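How do I get crayon and grime off a wooden play board?

Sanaa Fahmy
We have a pale wooden board the kids use for sorting colored plastic blocks. After a winter of hard service it has a grayish film, two crayon marks and something sticky near one edge. I don't know what finish is on it, if any. I have already been at it with a damp cloth and good intentions. Is sanding the next step, or is that how people end up owning half a board?

Mine has the same sort of honey-colored streaks and swirls in the grain, and I'd like to keep them. 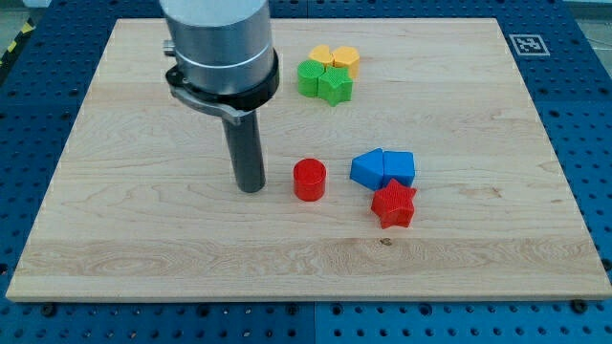

Wael Alaoui
Put the sandpaper down. Drip a little water somewhere out of the way first. If it beads up, there's a finish, and a drop of dish soap on a wrung-out cloth is as brave as you need to be. Go with the grain, dry it right away, and stand it on edge overnight. Crayon comes up with a plastic scraper – an old library card did ours.

If the water soaks in, it's bare wood. Then you can sand, 300 grit, by hand, lightly. I started with 100 once and spent February getting the scratches out.

Reinaldo Holanda
just flip it over

Anas Younis
Seconding the soap. The blocks need a wash too, especially any with a textured top, which holds dirt like a grudge. Old toothbrush, warm water, towel. Otherwise you're putting grubby blocks back on a clean board and will be here again by spring.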